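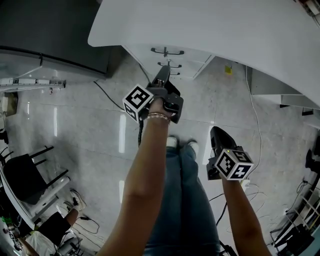
The Case for a Shorter Awards Season

2023-02-10

The Roken Film Society has followed the annual awards race closely for many years, and its members take pleasure in it. The season has nevertheless grown beyond what its purpose requires. It now opens in November, before many of the eligible films have reached an ordinary theater, and it continues until most of the public has stopped paying attention.

The Society's position is that a regional prize should be decided within 35 days of the close of eligibility. Our own ballot, sent this winter to 1,364 members, was returned by 627 of them. Many who did not vote told us that they had not been able to see the nominated films. A longer calendar had given them no help. The titles played for a single week at the Samir and then left town, while the campaigns on their behalf went on for months.

Length also changes what is being judged. A performance that seemed remarkable in the fall is discussed until every virtue has been repeated and every flaw cataloged. By the time ballots are due, voters are often responding to the campaign. Smaller distributors suffer most under this arrangement. Kerkau, which released two of the better dramas of the year, could not pay for a second round of screenings, and neither film appeared among the nine finalists for our top prize.

Defenders of the present calendar argue that a long race keeps serious films in conversation. There is some merit in this. The Fakis Festival has shown that a late honor can return a neglected picture to theaters. Yet the same result could be had by placing nominations and screenings close together, so that interested viewers could see each title while it was under discussion.

We therefore ask the board to adopt a fixed eligibility date, a single round of voting, and a requirement that every finalist be shown locally before ballots are counted. Members who wish to comment on the proposal may do so in writing before the spring meeting.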